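What Changes When the Arm Arrives: Six Weeks at the Kinska Packing Shop
Student project report, Work and Technology module
Itsuki Sugawara

Why I picked this

I packed boxes at Kinska the summer before I started this course, so when we were told to find a workplace and look at what automation does to it, I already had the phone number. Kinska is a repacking shop in Hivville. Companies send in loose goods, Kinska sorts them into trays, and the trays go out again to the warehouse in Cunport. It isn't glamorous, but I liked the people, and I knew they were getting a robot arm for the sorting bench in August.

My question was pretty simple: what do the people on the bench do all day once the arm is doing part of their job? I sat in on the early shift, talked to whoever would talk to me on breaks (most of them!) and kept a notebook.

The bench before

Sorting by hand goes fast and looks easy until you try it. You pick up a piece, turn it over, feel for a chipped edge, and drop it in the right tray while your eyes are already on the next one. The target is 3000 pieces a shift for the whole bench. People chat the entire time. When I worked there I learned everyone's kids' names in a week, and I can't say I learned much else.

What I expected was that the arm would come in, take over the picking, and the bench would go quiet. Some of that happened. Two of the pickers moved to the loading side, which one of them had asked for anyway and the other one hadn't. She told me the pay was the same and her back was worse, and I think that belongs in a report like this even though it doesn't show up in any output figure.
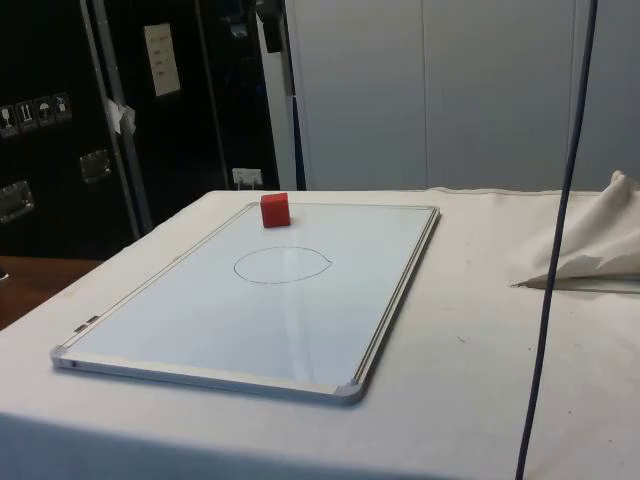

The job that surprised me most was the one the shop calls setting out. Before the arm gets anywhere near real goods, somebody has to give it practice tasks, over and over, and at Kinska that somebody comes from the sorting bench. I figured it would be technical work with a lot of typing. It's closer to laying a table. You take a plain whiteboard, lay it flat on the white cloth, draw a circle with a marker, and put a red cube down outside it. The task is to get the cube into the circle. Then you clear up and do it again with the cube somewhere else, or the circle somewhere else, and again after that. The circles are drawn freehand and come out more like ovals, with a little point where the two ends of the line cross, and I asked if that mattered. The answer was no, leave it, real marks on real trays are wonky too.

Who does the setting out

Two people share it, half a shift each. Both were pickers for years. The supplier, Sasaki, gave them a short training and a binder, and after that they were mostly on their own with a phone number to call. They've added their own pages to the binder by now, in pencil, and those are the pages everybody uses.

I asked both of them to compare the old job and the new one. The older of the two loves it. She said she'd spent years being told to hurry and now she gets told to take her time. She likes thinking up awkward spots for the cube. The other one was a lot less sure – he said it's lonely, and he misses finishing things. With trays you can look over at the end of the shift and see a stack. With setting out, the board gets wiped and that's it.

I tried it myself for a morning and I'm on his side, I think. I was bored by ten and oddly tired by noon. You have to keep noticing where you put the cube last time so you don't put it there again, and my hand kept wanting to go back to the same place!

What the rest of the bench says

The remaining pickers talk about the arm the way you'd talk about a new coworker who might be staying. There were 5 of them on the shift I followed. The main complaint was about breaks. They used to stop together, and now the two on setting out stop when a batch is done, so the lunch table is split. The shift lead knows about it and says she's looking at the schedule. It hadn't changed by the time I finished.

The other thing that came up was credit. When a picker spots a bad batch, her name goes on the sheet. When the arm gets better at something after a week of patient setting out, no name goes anywhere. I brought that up with the shift lead too, and she wrote it down.

Things I'd do differently

I only saw the early shift, and I've been told the late one feels different about all of this. I also knew half the people already, so they were probably nicer to me than they would be to a stranger. If I went back I'd spend more time on the loading side, where one of the moved pickers had a lot to say and I only got one coffee break with her.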